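# The Two Endings of *The Salt Ledger*

Domnica Furtună finished her only novel twice. The first version was set in type at Zirkham and withdrawn before binding. The second appeared the following spring under the Madach imprint, shorter by 11 chapters and with a different last page.

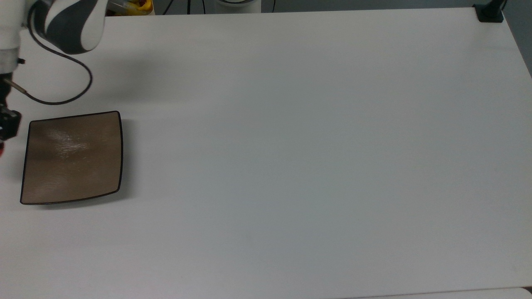 Readers who know the book in English know the second version, in the Oprea translation. It closes with the clerk Gristby handing over his keys and walking to the ferry. The proofs of the first version keep him at his desk for another winter. He copies the ledger out by hand, finds an error made by his predecessor, and corrects it without telling anyone. The ferry leaves in the middle of a paragraph about ink.

The surviving proofs run to 1,242 numbered slips, most of them printed on one side. They were kept in the order in which the printer returned them, which differs from the order of the chapters. For a long time this was taken to show that Furtună had planned a broken chronology. The theory doesn't survive a close look at the slips. The catchwords at the foot of each one match the conventional sequence, and the author's own corrections refer forward and back on the same basis. Where she writes "see the quay, earlier", the quay is indeed earlier.

Her corrections are of three kinds. The commonest is the removal of adverbs. Next come changes to the names of minor characters, several of whom lose their names altogether and become "the carter" or "the widow". The third kind is harder to classify. In some 232 places she alters a finite verb to a participle, then restores it in a different ink. The restored readings are the ones that went to press at Madach.

This matters for the ending. The usual account holds that the publisher demanded the cut and that Furtună gave way. The letters support half of it. Madach did ask for a shorter book, citing the price of paper, and suggested dropping the chapters on the salt inspection. Those chapters are still there. What she removed was the winter, a section the publisher had praised in writing a month before.

The ink helps to date the decision. The restored verbs occur throughout the first two parts and stop abruptly where the winter begins. After that point the slips carry only printers' queries, unanswered. It seems likely that she had stopped revising the section before any request to shorten the book arrived.

Oprea worked from the printed text and never saw the proofs. The translation is accurate in most respects, although it regularises the tenses and so hides the feature on which Furtună spent most of her effort. The opening sentence has one main verb in the original and three in English. The effect is brisker. Gristby comes across as a man in a hurry to leave, and the ferry feels prepared for from the first page.

A reader of the original has less warning. The participles slow the early chapters, and Gristby is usually found in the middle of some task: ruling a column, weighing a sack, waiting for the inspector's lamp. He completes very few of them. In the withdrawn version the copying of the ledger is the first job he is shown to finish, and Furtună marks it with a plain past tense.

A parallel edition would let readers compare the two. The practical difficulty is the state of slips 3 to 11, where damp has taken the outer margins and with them an unknown number of corrections. Any editor will have to decide whether to print the uncorrected type or to borrow from Madach, and neither choice gives a text that Furtună is known to have approved.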